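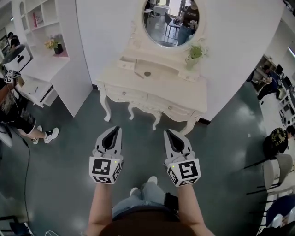
Orna Power Supplies: Frequently Asked Questions

Last updated Wed 7 December

General

Which power supply should I choose for my computer?
Add the power needs of your graphics card and processor, then allow a reserve for drives, memory and any later upgrades. The Orna 300 is intended for small office systems without a separate graphics card. Systems with a graphics card should use a model from the Cimance line. The maker of your graphics card normally publishes a minimum rating, and that rating should be followed even if your own total comes out lower.

What is the difference between the Orna and Cimance lines?
Orna units have fixed cables. Cimance units are fully modular, so only the cables in use need to be connected. Both lines carry the same protection circuits against overload, short circuit and excess heat.

Can I use a higher-rated power supply than my system requires?
Yes. A power supply delivers only what the components draw. A higher rating does not harm the system and does not in itself increase your electricity bill.

Installation

Can I use modular cables from another manufacturer, or from an older unit?
No. The connectors may fit, but the order of the pins differs between manufacturers and sometimes between product lines. Using the wrong cable can permanently damage drives and motherboards. Damage of this kind is not covered by the warranty. Cimance cables may be exchanged only between Cimance units of the same series letter, printed on the label beside the power switch.

Should the fan face up or down?
If your case has a vent with a dust filter in the floor, install the unit with the fan facing down. If the floor of the case is closed, or the case stands on thick carpet, install it with the fan facing up.

The fan does not turn when I start the computer. Is the unit defective?
Usually not. Cimance units keep the fan off at low load. To check the fan, set the switch marked Fan Mode to Normal and restart the computer. If the fan still does not turn, shut the system down and contact Support.

My computer does not start after installation. What should I check?
Confirm that the rear switch is in the I position. Confirm that the 24-pin motherboard cable and the processor power cable are both fully seated. If the system still does not start, test with a different wall outlet and a different power cord.

May I open the power supply to clean it?
No. The capacitors can hold a dangerous charge long after the unit has been unplugged. Dust may be removed from the outside with compressed air while the unit is disconnected. Opening the housing voids the warranty.

Warranty and returns

How do I register my product?
Registration is completed online with the serial number and a copy of the receipt. Units bought before August may be registered under the previous terms, which remain valid for those units.

How do I request a replacement?
Submit a request through the Support page. Requests are reviewed by the returns desk, headed by Hawi Wolde. Once a request is approved, you will receive a return number, which must be written on the outside of the package. Packages without a return number are sent back to the sender.

Do I need to return the cables?
Yes, for modular units. Please include every cable supplied with the unit. Replacement units are shipped with a complete new set.

Who should resellers contact?
Reseller accounts are handled by Tekle Endale. Orders of 100 units or more should be placed through the Assefa distribution portal.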